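Stop asking for yes or no

2023-01-18

Quick one today, I have clients at 2 and haven't eaten. But this has been bugging me since August.

Yes/no readings. Pendulum, single card, coin in a velvet pouch, whatever. I think we should quit selling them. All of us. Me included, and I sold plenty.

Why? Look at what people ask. Will he call. Should I sign the lease. Is my mother going to get better. Fifty seconds later they have one word and they've paid for it and off they go. No conversation. No room to say hang on, what are you so scared of? A spread gives you something to talk over. One word gives you nothing, and people act on it.

I had a woman book seven of them in one evening. Same question, worded a little diffrent each time. I took the money for the first few. Not proud. By the end I called her and we just talked, and the cards stayed in the box.

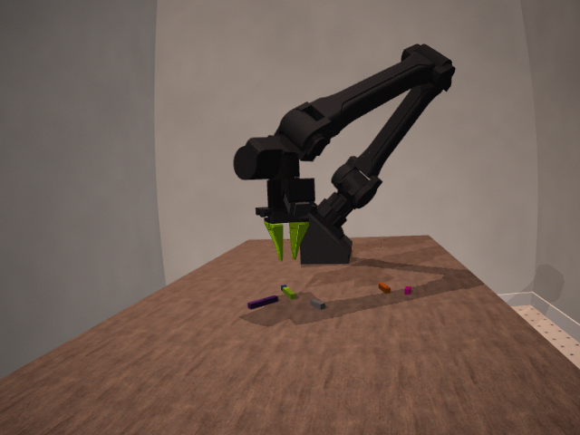
Trilok Mittal wrote in after my last newsletter to say I was being a snob about it, that a short answer is all some people can afford, and who was I to tell them it doesn't count. He charges very little for his and his regulars come back happy.

Fair. I've chewed on that. Price is real, a full hour with me isn't cheap and I know it. But then make the short reading a short talk. Ten minutes, one card, an open question. "What should I know about this lease" costs the same as "should I sign this lease." Same card even! You still get to be kind. You still get to say I don't know, go see a lawyer.

And coming back happy – I'm not sure that's the test. Coming back every other day with the same question isn't happy. It's itchy.

The apps are worse. Nuraris will send you a yes or a no at breakfast if you let it. I tried it for a while. Got a "no" before coffee and carried it around all day like a stone in my shoe, and I hadn't even asked anything yet. I read for a living and it still got to me. What's it doing to somebody in the middle of a divorce?
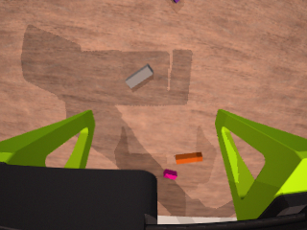 Wooden tabletop with a dark shadow across it.

Anneli Sjöberg taught the first circle I ever sat in, over in Ostine, and she wouldn't touch a yes/no. Turned the question round and handed it back to you. Drove me nuts. I wanted my answer. I was twenty-six and I wanted to know if I should move, and she asked me what I'd pack first. I cried in the parking lot and then I moved.

So. I've taken them off my booking page. If you already paid for one I'll honor it, or swap it for the ten minute version at no extra, just email me and say wich. And if you read for people and think I'm wrong, write and tell me. Trilok did and I liked him for it.

Ok, lunch.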